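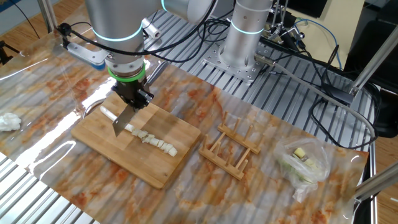 Photo: Torbjørn Magnusson

Rasolcombe Kitchen Board > Knives and boards > Cleaver for leeks and other soft things?

hirnovholm_tm
Hello all. I posted my cutting photo on top. I have a question about the cleaver. I bought it in September because my old chef's knife was tired, and now I use it for everything, also for the white part of the leek. My pieces come out irregular, some thick and some thin, as you see on the board. Is it the wrong knife for this, or is it me?
Torbjørn

bukhari_soup
Wrong knife, in my opinion. A broad cleaver is good for cabbage and squash. For a long thin stalk I take a small knife with a thin blade. The cleaver pushes the layers apart before it cuts them.

estela.t
I do not agree with bukhari_soup. My mother cut everything with one cleaver and her scallions were like paper. The important thing is that the edge is sharp and that the blade goes a little forward when it goes down. If you only press straight down, you get chunks.
What do you cook with them? For soup I would leave them like this.

hirnovholm_tm
It is for soup, yes, with potatoes. So maybe I worry too much. But I want to learn it properly.

zaltirer5
Look also at the board. The stalk lies diagonally and the board is turned on the table too. I always put my board straight in front of me with a damp cloth under it. When the board is crooked, my cuts are crooked.

estela.t
The angle of the board is a matter of taste, I think. Many people turn it a little so the elbow has space. The damp cloth I support.

bukhari_soup
What stone do you use? Maybe we argue about the knife and it is only dull.

hirnovholm_tm
I have one stone, 2000 grit. I did the cleaver 2 times with it.

bukhari_soup
If the edge was dull before, 2000 is too fine to start with. You polish it but you do not sharpen it. Get something coarser first and then finish with the 2000. I still say small knife for leeks — but try this before you spend money on another one.

zaltirer5
Other question, is the little wooden rack for plates? I look for one like this, with pegs in two rows. Mine is metal and it leaves marks on the shelf.

hirnovholm_tm
Yes, I use it for small plates. Do not leave it in a puddle, the wood becomes dark. I will try the coarser stone and write again.

Estela Toledo (estela.t)
And wash the leek well between the layers, there is always sand!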